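Home | News | Opinion | Work | Letters | Archive

What the arm leaves us

Baltasar Mateos
April 21, 2021

Print this article | E-mail to a friend

Two years ago the bench nearest the door at Olmedo had three people on it and a radio. Now it has an arm. The radio went to the kitchen.

I still work there, so read this as you like. We strip old office computers, pull out what can be sold and send the rest for scrap. Memory, drives, processors, cards. Dull work, mostly. Hard on the thumbs. When Brumimby, who own us, said the first cell was coming in August I was not against it. I had cuts on both hands that week.

What I did mind was the meeting. We got 29 slides and the word "freed" on most of them. Freed from repetitive tasks, freed to do higher value things. Fine. Which things? No slide for that.

So what has changed. The arm does the lifting out. Someone still opens the case, still lays it down right, still decides if a machine is worth the trouble at all. A bent bracket, a screw some office lad rounded off years back – that comes to us. We get all the awkward ones now. The easy ones used to be your rest, you see. You did four horrible ones and then a nice clean one and your shoulders came down. Those have gone to the arm.
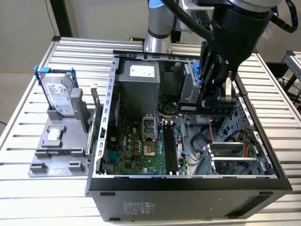
And it is slower than people think, at least on ours. Management know this. They say it does not stop for lunch, and they're right, but the target on the wall went up to 230 units a shift for the whole room the month after it was bolted down and it was the room that had to find the differance.

I don't want to be the man shouting at the loom. The arm is good at a memory module. It doesn't get bored and it doesn't nick its fingers on a drive cage. I would not go back to doing all of that by hand and I don't know anyone on my shift who would.

But the skill. New starters at Cekia, our sister site, learn the cell first and the screwdriver second, if they get to it. They can clear a fault on the screen very fast. Ask them why a socket lever won't lift and they call one of us over. In ten years who do they call?

My asks are small. Put the pay up for those who take the hard cases, because it is harder work than than it was. Let the people at the bench have a say in the target. Teach the hand work properly, on paid time, before anyone gets near the cell. Pusora down the road does the last one already and they have not gone bust.

We were told the job would get better. Parts of it did. I'd like the rest looked at before the second arm turns up, and there is a space marked out for it on the floor, yellow tape, has been since we came back after new year.

Related items
Who sets the target on a shared line?
Letters: my first month beside a robot
Old computers, new money: the scrap trade grows up
Night shift pay: readers reply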